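Zamdale Robotics Club: Frequently Asked Questions

Welcome! We get a lot of emails at the start of term asking much the same things, so we've gathered the answers on one page. If yours isn't covered, write to the club inbox and one of us will get back to you, usually within a couple of evenings.

What does the club do?

We build, program and test robots, and we argue happily about all three. Most of the year goes on our entry for the Flollby Challenge, a student competition about household jobs. Teams teach a robot arm to do ordinary kitchen tasks such as picking up cups, sorting cutlery and putting things back where they belong. It sounds simple until you try it, and then it gets very interesting indeed!

Who can join?

Anyone enrolled at Zamdale College, on any course and in any year. We've had members from textiles, geography, catering and music as well as the engineering lot you might expect. Part-time students are very welcome too.

Do I need to know how to code?

No. A good half of the work has nothing to do with typing. People plan tasks, set out the kitchen, run trials, keep the results log, design and print gripper pads, write the competition report and make the team video. If you'd like to learn to code, we run a beginners' hour before the main session and start from the very first line.

I've coded before. Will I be bored?

We really doubt it. Grasp planning, camera calibration and handling errors when a fork isn't quite where you thought it was will keep you busy for as long as you like. We always need people who enjoy tidying up old code as well. There is plenty of it.

When do you meet?

Twice a week in term time, from 4.30 pm to 7 pm. The days move about a bit with room bookings, so check the noticeboard by the Warraich Building entrance or sign up for the mailing list. You don't have to come to both sessions, and you don't have to stay to the end.

Where do you meet?

Build sessions are in the ground floor workshop of the Warraich Building. Arm sessions are in the practice kitchen upstairs. There's a lift next to the main stairs, and the kitchen door is wide enough for a wheelchair. If you need anything set up differently, tell us beforehand and we'll sort it.

How much does it cost?

Membership is £60 for the year, payable in three parts if that's easier, and your first three sessions are free. The fee goes towards printing filament, spare cables, replacement crockery and our competition entry. The college has a hardship fund that can cover the full amount. You apply through student services and we never see who has used it.

What is the kitchen project this year?

Sink clearing! The arm has to take a set of items out of a sink and place each one in the right spot on the worktop. Cups go upright, cutlery goes in a tray, and anything the robot can't identify should be left alone. Extra points are given for not dropping things, and for recovering nicely when you do. 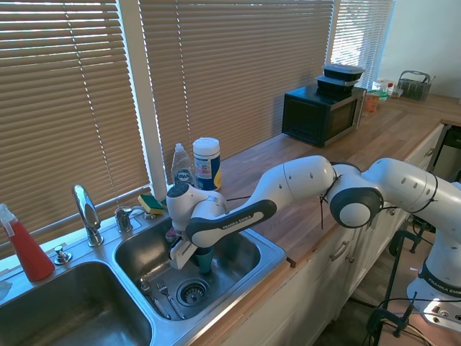

How is the sink task scored?

Each team gets a timed run with a fixed set of items. Points are given for every item lifted clear, with more for placing it correctly, and points are taken off for drops and for touching the tap. The best possible score is 400. Our best run last year reached 74 per cent of that, which we were thrilled with, and we're keen to beat it.

Which items are hardest?

Cutlery, by a long way. A cup has nice tall sides and gives the gripper something to hold. A spoon lying flat on shiny metal is thin, slippery and hard for a camera to make out against the reflections. We've tried sliding it up the side of the basin, tilting the wrist and coming in from the handle end. The wrist tilt is the current favourite, but opinions differ and we'd love yours.

Does the robot do it all on its own?

On competition runs, it has to. In practice we do a lot of guiding by hand first. Someone steers the arm through a task, we save the movements, and then we look at what went well before writing or training anything. More than 2,000 practice grasps went into last year's log, and new members did a great many of them.

Will I get to use the arm myself?

You will, and quite soon. Everyone does a short safety session, then a supervised go at moving the arm slowly with nothing in the sink. After that you can put your name down for slots on the rota. Slots are 20 minutes each so that everybody gets a turn, and you can pair up with a friend if you'd feel happier that way.

Is it safe?

We take it seriously and keep the rules short. One person drives and one person holds the stop button. Hands stay out of the sink while the arm is switched on. Long hair is tied back, lanyards come off, and drinks stay on the table by the door. If you see something that worries you, shout "stop" and the run stops. You'll never be told off for it, even if all was well.

What is Grerus?

Grerus is our own bit of software, started by club members several years ago and passed down ever since. It takes the list of jobs ("pick up cup", "place cup") and turns it into movements for the arm. It also keeps the log. The name was a typing mistake in the very first version and everyone liked it too much to fix it.

Can I see the code before I join?

Come along to a session and we'll gladly show you round it on a club laptop. We keep the current year's version private until the Flollby final is over, then share it with the other teams.

Do I need my own laptop?

It's handy but not needed. There are club laptops with everything already installed. If you bring your own, come a little early the first time, as getting it all set up can take most of a session.

When is the competition?

The regional round is in February and the final is in May. We pick the driving team in January, and the choice goes on practice hours and reliability more than on who has the fanciest ideas. Everyone is invited to come and watch, and the coach is always noisy in the best way.

What if I can't make the competition?

That's fine. Plenty of members never travel and still do a huge share of the work. Your name goes on the entry either way.

Can I join halfway through the year?

Please do! January is a lovely time to start because the arm is running most evenings and there's lots to see. The fee is halved after the Christmas break.

Can I bring my own project?

Yes, once you've done a few sessions and know where things are kept. Members have made a line-following tea trolley, a plant waterer and a drum machine with real sticks. Small parts come out of the shared drawers. For anything bigger, bring us a short list and we'll see what the budget can stretch to.

Do you lend out equipment?

Small kits can go home for up to two weeks. Sign them out in the blue book by the workshop door. The arm and the cameras stay put.

How do I sign up?

Turn up to any session, or email the club inbox with your name, course and anything you'd especially like to try. We'll send back the mailing list link and the next few dates.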